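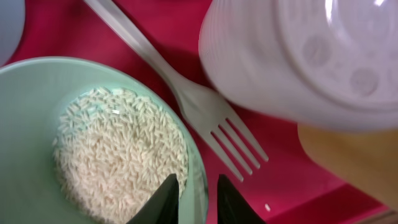 CHAPTER 6
Grains, Trays, and Small Measures

Pour a little dry rice onto a plate and give it a minute of your time. It heaps up by itself! The grains lie every which way, each one propped on its neighbors, and the pile finds a slope it can hold. Tip the plate a bit and the slope gives – a few grains slide, then a few more, then the whole side goes. Cooks handle this strange stuff every day. It pours like water and stacks like gravel, and in this chapter you will learn to measure it, move it, and sort it without losing half of it to the floor.

Long-grain rice is our main material through Section 6.4. The grains are slender and easy to pick out one at a time, and they show up wonderfully on a dark surface. Later we bring in lentils and barley, which behave quite differently (lentils roll, and you will find them under the stove in October).

Oi-ling Shek, who taught the first kitchen course at Drestville, had her students begin with a single level spoonful of rice. They counted it grain by grain. One pair reached 1,293 and then had to start over when somebody sneezed. You will do the same exercise with a smaller spoon, and I think you'll be surprised how much your answers differ from your partner's.
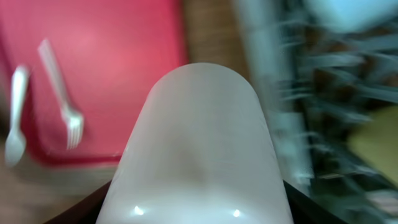 TOOLS FOR THIS CHAPTER

Nothing fancy. A white plastic fork and spoon on a red tray will carry you through most of the work, and the strong color behind them makes a dropped grain easy to find. Try the fork early on, even though it looks like the wrong tool. Rice slips between the tines, and how much slips through depends on how fast you lift. That makes a lovely first experiment!

You will also want:
A plate with a smooth rim
A second tray, dark if possible
A small kitchen scale
A notebook for your counts

Set the trays side by side with a little table showing between them. Keep your sleeves rolled and your dry goods well away from the sink.

Words to know: heap, slope, level measure, heaping measure, stray, spread.

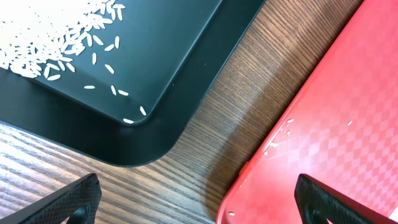
6.1 Where the Strays Go

A heap has a thick part and a thin part. In the thick part the grains overlap until you see mostly white. Farther out they thin, and past the last of the pile you come to the strays, lying alone on the tray floor. One may travel nearly to the rim.

Strays matter when you measure. Leave out 17 of them in a small batch and your count is off; leave out 70 and your scale will start to notice. Before you weigh anything, sweep the strays back to the heap with the edge of the spoon, working from the rim inward.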